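Plastetti Home Forums > Gadgets and Gear > Household Robots
Thread: Can any of them do a real chore yet? (kitchen edition)

flourpower_mac
Posted Nov 24, 2023

Okay, I am way too excited not to share this. I've been helping out two evenings a week at the makerspace on MacAulay Street since September, and the big arm there is being taught kitchen jobs. The job right now is clearing a table: reach into the pot, deal with what's inside, leave the rest of the groceries where they are. I have waited my whole life for a machine that tidies up after supper and I swear we are getting close!

A pot is a lovely hard problem. The sides get in the way, the rim is shiny, and once the gripper is down inside, it hides the very things it's supposed to be holding.
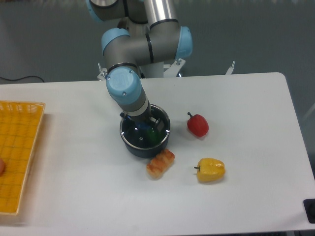

I used to think picking stuff up was the easy bit and the clever part was the planning. Now I'd put it the other way around. Two peppers of about the same size can sit at different angles and each one wants its own approach. Anyway, who else here has a machine doing something useful at home? Vacuums count, but only if you say nice things about them.

greasetrap_80
I'll be the grump. I run the wash-up at a cafe and I don't see it. A kid on their first shift can empty a pot, scrub it, rack it and tell me a joke while doing it. Your arm needs the pot in the right spot on a clean white table. Show me one doing a Saturday sink full of baking trays with burnt cheese on them.

flourpower_mac
Fair! I wouldn't put it up against your Saturday sink. But the table doesn't have to be bare, there's a red pepper and a yellow one and a bit of bread right next to where it's working, and it has to mind those. I think "mind the other stuff" is most of what tidying is.

tilly_in_graltmont
I do packing on the line at Graltmont and we've had arms on the floor for years. They're brilliant at one thing. Ours did 3367 cartons one night without a single stop and I was honestly cheering. Change the carton, though, and it's half a day of fiddling. What does it take to teach yours a new job?

flourpower_mac
Ooh, good question. The goal for this job is 1000 tries and we're at 878, so the whiteboard is getting very full. For anybody who wants to try something like it with their own arm, our routine goes like this:

1. Wipe the table and put the food out. Move it a little between tries so the arm doesn't just memorize one layout.

2. Put the tray off to the left where the arm has room to swing over. Ours is a yellow basket-weave one and it's great, very light, though it does slide if you bump it.

3. Bring the gripper down slowly and watch the shadow under it. I judge height by the shadow more than anything else. If it's going to clip a pepper, stop there and start the try over.
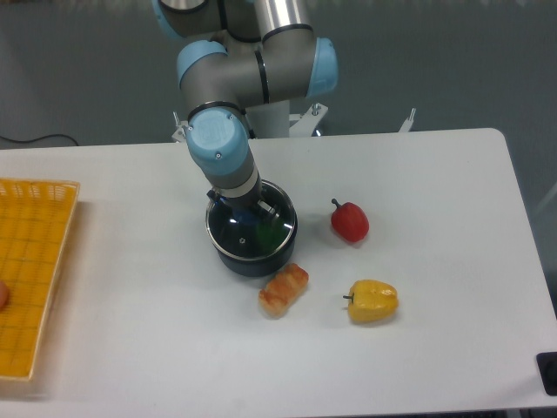 4. Write down every miss along with what colour the item was. We had a whole week where I was sure it hated green. It was my lighting.

5. Stop when you're tired. Tired people nudge the table.

nettlesoup
Number 5 applies to all housework, thanks.

greasetrap_80
878 goes at one pot. You see why I'm laughing? I'm not being nasty, it's a neat hobby. But people read a thread like this and figure they can have one doing the dishes by next Christmas.

flourpower_mac
Laugh away, I laugh too! I didn't say next Christmas. My point is that the tries add up, and the arm is just as patient on a Sunday night as it was on Monday morning. My favourite part of the evening is still watching it go straight down into that pot. It's such a narrow target and it looks so sure of itself. I'd take one at home tomorrow even if all it did was fetch the spoons out of the sink.

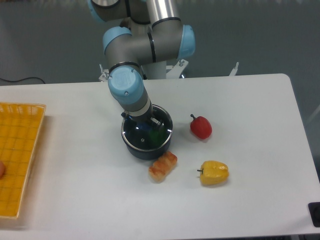 nettlesoup
Count me in for the spoons. My mum has bad wrists and lifting things out of a deep pot is exactly the job she hates. She doesn't care if it takes around 80 seconds per spoon. Speed matters in a cafe. In her kitchen it really doesn't.

tilly_in_graltmont
That's where I land as well. On the line, slow is useless. At home, slow is fine so long as it's safe and you can leave the room. Can you leave the room?

flourpower_mac
Not yet, no. Somebody stays by the stop button the whole time, and that's the rule for everybody.

greasetrap_80
Then it's a two-person job, one of whom is a robot. But all right, I'll give you the wrists. My dad would be the same. If they ever try it with a greasy pan, post it and I'll come back and eat my words.

flourpower_mac
Deal!! I'm asking about greasy pans next week. Also, has anyone been to the open day at Flukcombe? I heard they have one folding tea towels and I would happily drive out for that.

tilly_in_graltmont
I went. It folded four while I stood there, and one was even square. Take a sandwich, the canteen shuts early.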